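Textile Care and Fibre Science
Week 3 notes: Laundering, mechanical action and fibre damage
Lecturer: Hanne Holst

Reading before the tutorial: the course reader chapter by Verschueren on wet processing. The section on enzyme kinetics can be skipped.

Factors in washing

Washing results are usually explained with four factors: chemistry, temperature, time and mechanical action. They are often drawn as a circle (Sinner's circle). If one is reduced, one or more of the others has to increase to get the same level of soil removal. A cool wash, for instance, generally needs a longer program or a detergent formulated for low temperatures. Water is sometimes treated as a fifth factor. In these notes it is the medium that carries the other four.

Mechanical action

In a drum that turns on a horizontal axis, the load is lifted and dropped through a shallow bath. Fabric flexes, rubs against itself and is struck against the drum wall. In a top loader with an agitator, the load stays immersed for most of the wash and is moved back and forth through deeper water. Agitator machines tend to use more water and are harder on long items, which can wrap around the post.

Overloading reduces the drop. Clothes then move as a single mass, and soil in the centre is poorly rinsed. Underloading causes different trouble, mostly in the spin, when a small load gathers on one side and the machine cannot balance it.
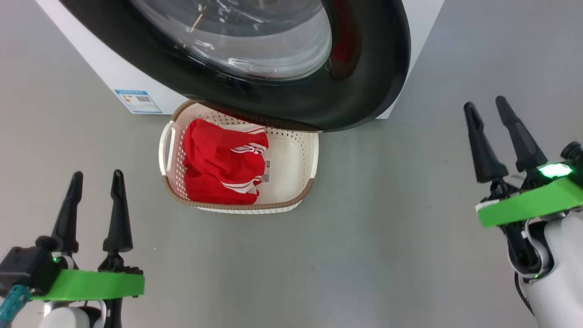 Figure 2. Front loader with the door open.

Effects by fibre

Cotton is stronger wet than dry and tolerates alkaline detergent well. Most of the damage is abrasion at folds and hems, seen first as fading along the edges of dark colours.

Wool has overlapping surface scales. Heat, moisture and movement together cause the fibres to migrate and lock, and the resulting felting shrinkage cannot be fully reversed. Use a neutral detergent and a wool program with very little drum movement. Enzyme detergents containing protease should be avoided for both wool and silk.

Viscose loses a good part of its strength when wet. Keep the spin speed low and don't wring it by hand.

Polyester is strong wet or dry but holds oily soil, particularly body oils at collars and underarms. It also sets creases if it is spun while hot.

Pilling

Pills form when loose fibre ends work to the surface and tangle. On cotton they usually break away. On polyester blends the strong fibres anchor them, so the garment looks worn sooner. Turning knitwear inside out moves the abrasion to the side that isn't seen.

For the tutorial

Bring two garments with legible care labels, one of them a blend. Be ready to say which fibre in the blend sets the limit for temperature and which sets it for mechanical action. Horacio Quezada is taking the tutorial groups this term. Written answers are due September 19, 2026.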